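# The Cable That Cried Wolf (Until It Didn't)

The first thing you learn about a surgical robot fault is how quiet it is. I was expecting a siren, or at least a red light or two. What I got, sitting in the training lab at Paltunico with my forehead mashed into the console, was a soft double chirp and a left hand that didn't quite close.

I'd come to the lab in October to write a nice little piece about robots learning to sew. You know the kind: journalist tries the controls, journalist is terrible at the controls, everybody laughs. And I was terrible! I dropped the needle so many times that the lab staff stopped saying "good try." But by lunch the talk had drifted to what they called "the grip thing," and after that I didn't much care about my own stitching.

The grip thing goes like this. Each instrument has a wrist at the end that's smaller than you'd believe, and the jaws are worked by steel cables thinner than dental floss, running over tiny pulleys. The cables stretch. Everybody knows they stretch, so every instrument gets a set number of uses before it goes in the bin. Paltunico's practice set was rated for 40. The software, a package called Otska, watches the motor at the far end and figures out how hard the jaws must be squeezing.

Must be. Those two words caused all the trouble. 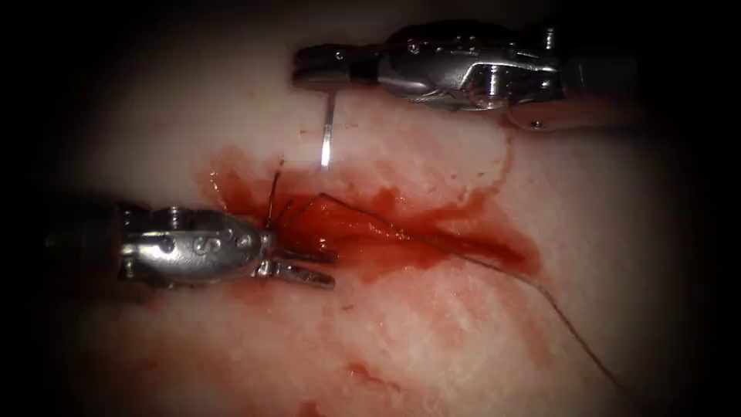 *Two instruments at work on one line of stitches, with the needle held in the upper one.*

A cable that's a hair too long can pull exactly the way Otska expects and still leave the jaws a little bit lazy. The motor turned, the numbers came back fine, and on the screen the grip was good. Out at the tip, the needle rolled. It wasn't dropped, mind you, just rolled a few degrees in the jaws, so the point went somewhere other than where the surgeon had aimed it.

On a practice session that's annoying. You back out, you mutter, you go again. The lab people figured they were getting tired, and then they figured it was the needles (they switched to another box), and for a while there was a popular theory about the chair. I love the chair theory. They raised the seat an inch and had two good days, which was enough to keep it alive for another week.

Meanwhile Otska had been chirping. It had a cable tension warning, and the warning went off for practically everything: bumping the instruments together, moving too fast, starting up on a cold morning. The log for the month had 810 of them. I scrolled through it over somebody's shoulder and my eyes glazed over in under a minute, and I wasn't even trying to operate on anything.

So people did what people do with a smoke detector that hates toast. They tapped "dismiss" with the foot pedal and kept going. I asked one of the trainers whether she remembered dismissing any particular one and she looked at me like I'd asked about a particular raindrop.

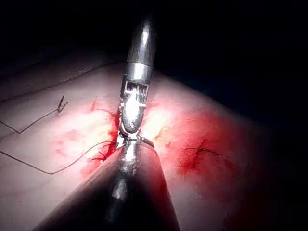 What finally gave it away was a ruined afternoon. A trainee was running a long row of stitches, and partway along the jaws wouldn't open. She asked for open, the console said open, and they stayed shut on the thread. She pulled back the way you'd pull your sleeve off a nail, the stitch tore through, and that was the end of the row. The cable had jumped its pulley. When they got the instrument out and looked at it under the bench scope, the groove was worn shiny on one side, and it had been used well short of its limit.

Nobody got hurt, because there was no patient to hurt, and I want to be clear about that. But I kept thinking about that sleeve on a nail. The same wrist design goes into hospitals, with a different label and a lot more paperwork.

The lab sent the instrument off to Krūmiņa, a small testing shop that does nothing all day but wear things out. They put sister instruments on a rig and opened and closed the jaws 1000 times apiece, then measured the squeeze at the tip with a little load cell. By the end the worst of the bunch was delivering around 80 percent of the grip its motor claimed. The use counter hadn't moved, of course. It counts sessions. It has no idea if you spent the session tying two knots or two hundred, and training labs tie a *lot* of knots.

I thought that was the juiciest part of the whole story, and the engineer I spoke to at Krūmiņa was almost bored by it. Counting sessions is easy, he told me, and counting squeezes means somebody has to rewrite the counter.
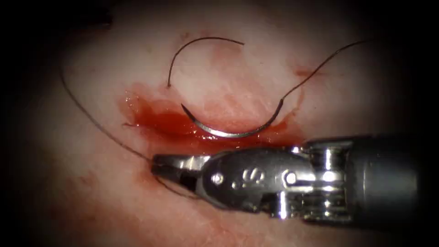
Somebody is rewriting the counter now. The next version of Otska is supposed to tally every close of the jaws and weigh the hard ones more heavily. It'll also split that chirp in two, so a bump gets a note in the log and a real tension problem stops the arm until a person looks at it. I tried an early build on my second visit. The stop is rude! It holds everything still and puts a box in the middle of your view, and I jumped in my seat.

Not everyone's a fan. A surgeon who teaches there a couple of times a month told me a frozen arm at the wrong moment is its own kind of hazard, and she'd rather have a loud warning and her own judgment. The trainers lean the other way. They've gone through that log.

In the meantime they've got a fix that cost them almost nothing. Before each session, you close the jaws on a strip of test rubber from Peranwood, give it a tug, and see if it slips. If it slips, the instrument goes in a bucket with tape on the handle. There were four in the bucket when I left, and the trainer was pulling on a fifth.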